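The Rule About Shoes

The rule book at Grondbridge had 86 pages, and I was hired to make it shorter. This was in June. I had worked two years as a night cleaner in the same building, so they believed I knew what was useful and what was only paper.

The first morning I read it from front to back. Rule 1 said that the arm must stop when a person comes closer than 90 centimeters. Rule 2 said who may start it again. Then came the long part about sleeves – how to fasten them, how to look for holes, how to write down a hole in the log. I marked all of it to keep. I have seen what a loose thread can do in a joint.

Near the end was a rule with no number. It said: "The robot does not touch a shoe that is warm."

I asked the woman at the next desk what it meant. She had been there from the beginning, when the company was still in Totby and had one room. She told me it was from the house trials. An old man came home, took off his shoes and sat down to rest his knees. The robot put the shoes away, as it was taught. Then the man wanted to go out again to his garden, and he could not find them, and he walked out in his socks. It had rained. Nothing bad happened, but he was ashamed in front of his neighbor, and he asked them to take the machine back.

"So somebody wrote the rule," she said. "But the hand cannot feel warm. It never could."

A rule which cannot be followed is a bad rule. This is the first thing they teach you. I crossed it out, and went down to the test room to see the work with my own eyes before I sent my pages to Tummont for the signature.

They had built a small entrance there, with carpet and a rack for shoes. The operator was eating an apple. He told me to stay behind the yellow line, and I was glad, because it was my own Rule 1. The arm came down over the slippers and waited. 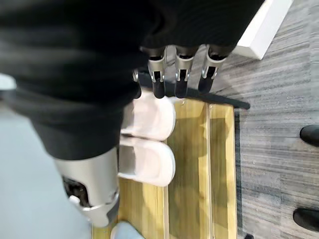 I asked the operator what it was waiting for.

"For permission," he said. "It asks, and if I say nothing, it goes home and leaves everything as it was."

"Is this in the book?"

He did not know. He had never read so far.

I went back upstairs and took out my pen again. It was nearly six and the lights in the corridor were already going off one by one. Under the line I had crossed out, I wrote: "Before moving a shoe, the robot asks. If there is no answer, the shoe stays." I read it aloud two times to hear if the grammar was right. Then I gave it a number, and I put it directly after Rule 2, before the sleeves.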